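Magazine > Construction > Site Management

Who Has the Right Drawing?

On a hospital extension in Keltwood, the question of old drawings has become more expensive than the concrete

14 shares | 3 comments

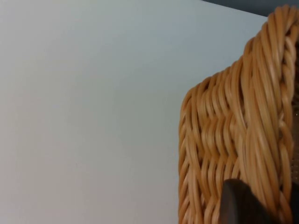
The site office at Keltwood was told by its electrical foreman that the drawings on the second floor were already wrong when they were printed, and that his people had stopped trusting any paper which did not have a handwritten date on it. He repeated this at the next coordination meeting, and this time it was written in the minutes.

The project is an extension to a district hospital, with a main contractor, Halász, and 27 smaller firms working under it. When the work began in August, the drawing register had 300 sheets. By the time the roof was closed it had grown to 2000, if one includes the revisions, and every revision had to reach people who were standing on a ladder or driving between two sites.

For the first months the system was simple. The architect sent a file by e-mail, the document controller saved it in a folder, and a message went out to the list. The weak point was the list. Firms changed their supervisors, and the new supervisor was often added two or three weeks after he had started. During this gap he used what his colleague had left in the van.

The worst case concerned the openings for ventilation ducts in a corridor wall. The engineer moved them by 20 centimetres to make space for a medical gas pipe. The pipe fitters received the change and the wall builders did not. Four openings were cut in the old position, and afterwards closed and cut again. The cost was not terrible, but the corridor was blocked for six working days, and the ceiling firm sent an invoice for waiting.

After this, Halász brought in a system called Rekoreck, which it had already tried on a school. Each sheet gets a square code in the corner. A worker holds a telephone over the code and sees a green or a red screen: green means the sheet is current, red means there is a newer one, and the newer one can be opened at once. Paper is still allowed. The contractor had considered forbidding it and decided that this would only bring the paper into people's pockets.

Not everybody was pleased. Grotine, the firm doing the partitions, complained that the signal in the basement is too weak for any scanning, and for some time its team walked up to the loading bay to check a drawing and then walked down again. A small transmitter was installed near the plant room. It works well in the morning and less well after three o'clock, for reasons which are still being looked for.

There is also the question of who pays for the telephones. The contract says that each firm must have "suitable equipment", and these two words have already produced a long correspondence. At present the main contractor lends devices to the smaller firms against a signature.

The coordination meeting has become shorter. It used to take the whole morning, and much of it was spent comparing revision letters aloud. Now it begins at nine and finishes before eleven, and the time is used mostly for the order of work on the upper floors, where the flooring and the door frames are both late.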